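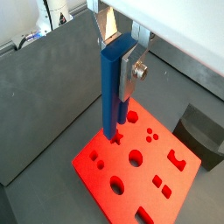
Page last changed: 12 January 2024

Part 2: Setting up the drip timer

Hi, Nidia Llanos here again. If you did Part 1 you've got your hose laid out through the beds and you're probably a bit muddy (I always am!). Now for the fun bit, the Cerken timer, so the tomatoes get their drink while you're still in bed.

1. Turn off the outside faucet and squeeze the hose nozzle to let the pressure out.

2. Slide the battery tray out and put in 2 AA batteries. I use plain alkaline ones. The rechargeables I tried went flat in 9 days.

3. Screw the timer onto the faucet by hand. No wrench, please! I cracked a collar that way and had to wait ages for a new one.

4. Screw the filter onto the bottom of the timer, then the pressure reducer, then your hose. The arrow on the reducer points away from the faucet.

Note: if your faucet drips at the joint, take it all off and check the washer is lying flat before you start wrapping things in tape.
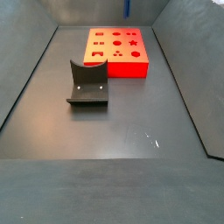

Ayala, October

I redid these next steps after swapping my old dial timer for the button one, so ignore any printout you have from before.

5. Hold down CLOCK until the hour blinks, then set it with the plus button. Watch for the little PM, which I missed the first time and ended up watering at supper.

6. Press START and pick 6 AM. Press RUN and pick 18 minutes. That suits my clay soil, and Gwenllian Humphreys, who gardens on pure sand, does two shorter runs instead.

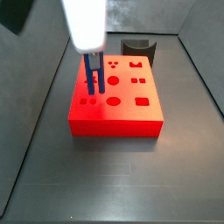 7. Press EVERY and choose how many days between waterings. I go with 2 in summer and stretch it out once the nights cool down.

8. Open the faucet all the way, press MANUAL, and walk the whole line looking for sprays and puddles.

Caution: bring the timer indoors before the first hard frost. Water left inside will split the valve.

Press MANUAL again to stop the test run. Part 3 is all about clogged drippers, so keep an old toothbrush handy.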